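Chapter 3
Tables, Cups and Other Level Things

Most people believe their table is flat. Most people have never put a marble on it. The kitchen table is the surface we trust most and check least, and we trust it daily with hot soup, homework and the good glasses.

In this chapter we ask a plain question: when does a cup stay standing? The answer has two parts, the width of the base and the height of the weight above it. Sơn Hầu, who taught this course before me, used to set it out with whatever was left over from lunch. His students at Prundach remembered the lesson for years, and the lunch a little longer. 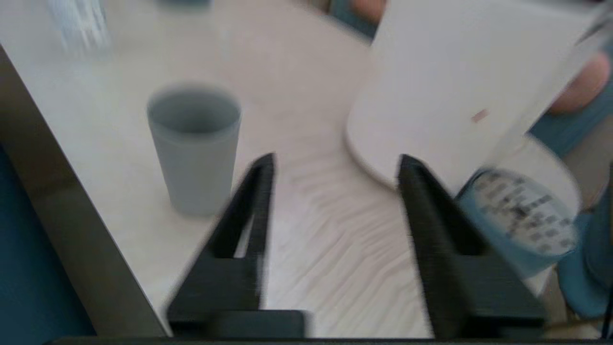 Figure 3.1 A gray cup upright on a white tabletop, with a larger white object tilted at the right.

An upright cup is a modest achievement. Its weight acts straight down through the base, and the table pushes back without complaint. Lean the cup and that line of weight creeps toward the rim of the base. While it stays inside, the cup will settle back when you let go. Once it passes outside, you will want a cloth.

Filling changes things – a tall cup full of tea is a different animal from the same cup empty. We return to this in Section 2, where Hưng Kim's notes on spilled drinks are put to better use than he intended.

Before reading on, find a plain cup and a table you don't much care about. Tilt the cup slowly, with one finger on the rim, and mark the angle at which you lose your nerve.

2 comments
Contact Puminex | Back to top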